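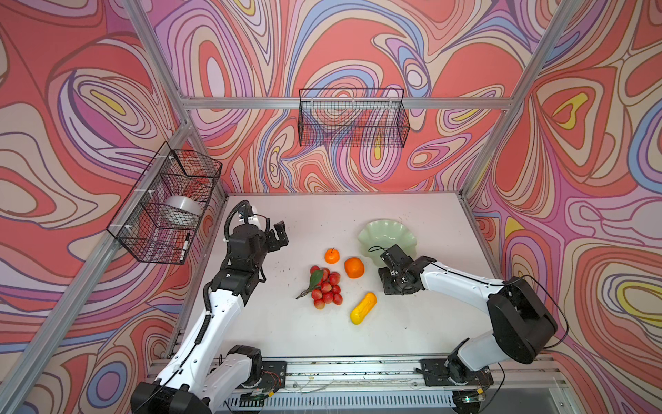

White table, swirly panels in coral red, purple and light blue.

The water main on our street broke a little after 4 in the morning. I woke up because the toilet was running and not filling, and when I went to the front window there was a sheet of water coming down the hill from the Tremwood end, curb to curb, carrying somebody's recycling bin.

I called the utility's night line and sat on hold for 10 minutes. They already had it. The woman told me a crew was on the way and to fill the bathtub if I still had pressure. I had a trickle, so I filled two pots and gave up on the tub.

By the time it got light you could see where the road had gone. There was a hole at the corner of Bodamow Street big enough to take the front half of a parked pickup, and it had. No one was in it. Police had tape up on both sides and were sending traffic around by the school, so the school street was jammed until after 9.

The notice that came around later said 134 homes lost water. Our side got it back that evening, brown at first. The lower side waited until the next morning. Six houses had water in the basement. Mine was dry, apart from the corner that is always damp.

The same notice said the pipe was cast iron and that the utility plans to replace 230 feet of it in August. Until then there is a steel plate over the patch, and every truck that crosses it makes a bang I can hear in the kitchen. I have called about the plate twice. The second time they gave me a reference number.

A few things for neighbors who missed the notice:

The boil order is over. It ended the morning after the repair.

If your basement flooded, the claim form has to go in on paper, with receipts. They want the drop-off box at the office, not email.

Run the cold tap for a while before you do white laundry. I lost a load of towels.

The pickup was towed out with a crane truck around noon. The bin is still in the hedge across from me if it's yours.

Recent posts
Parking changes near the school
Power out again on the Tremwood side
New stop sign on Bodamow Street
What the storm did to the fence

Copyright March 2020 | Contact | Back to top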